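Small kitchens, big batches: talking soup with the owner of the Mulmont

The owner of the Mulmont does not want her name in this. "Put the soup in, leave me out," she says. Fine. It's 3 in the afternoon, lunch is done, dinner isn't started, and she has maybe half an hour before the bread guy shows up.

The place has 26 seats. Used to be a shoe repair. She opened it after leaving Kestness, the big hotel kitchen across the river, where she did banquets for 800 and hated most of them. "You never saw a person eat. You saw carts go out and carts come back."

So why soup? "Cheap to start. I had one burner that worked right."

She makes two a day, never more. One is always beans of some kind. The other depends on what's at the market Wednesday and what's left by the weekend. The menu is a chalkboard and she's a bad speller, she says so herself.

I ask about equipment, expecting a list. She waves it off. Bowls, spoons, a tray, a spatula that can take heat. "People come in wanting to know which pot. Any pot! Go buy onions."

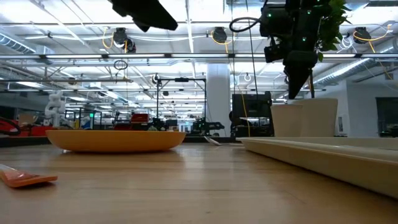

Orange bowl, white tray.

The onions, then. She goes on about the onions for a good ten minutes. Low heat, lid on, salt early. Most home cooks quit too soon, in her opinion, and then try to fix it at the end with bouillon. "You can't fix it at the end. Well, you can, a little vinegar. But you'll know."

Her stock comes from chicken backs she buys through Mac Carthaigh, a butcher two streets over who also does her ham bones. She roasts the backs hard, nearly too dark. Regulars have asked for a vegetarian version of the bean soup and she finally did one last winter with dried mushrooms and the rind off old cheese - which, yes, isn't vegetarian for everybody, and she's heard about it. There's a note on the board now.
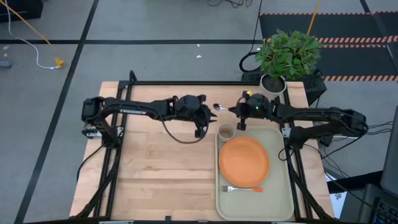

What she really wants to talk about is price. A bowl was six dollars when she opened and it's nine now and she felt sick every time she changed it. Beans went up, rent went up, the takeout lids alone are crazy. "I lost a few people over the last dollar. One guy told me to my face. He still comes in, just not as much."

Would she ever go bigger? There was an offer, a corner spot in Prirkness with 51 seats and a real hood. She went to look at it twice. Nice light, terible parking. She'd need a second cook and a dishwasher, and a manager probably, and then she's back to carts. She said no in December and still thinks about it, mostly when the drain backs up.

Last question, what does she eat at home. "Toast," she says. Then the bread guy is knocking and she's up, wiping her hands, telling me to take a quart of the split pea with me.

The Mulmont is open for lunch and early dinner, closed Mondays. Cash or card. Get there before one if you want teh beans.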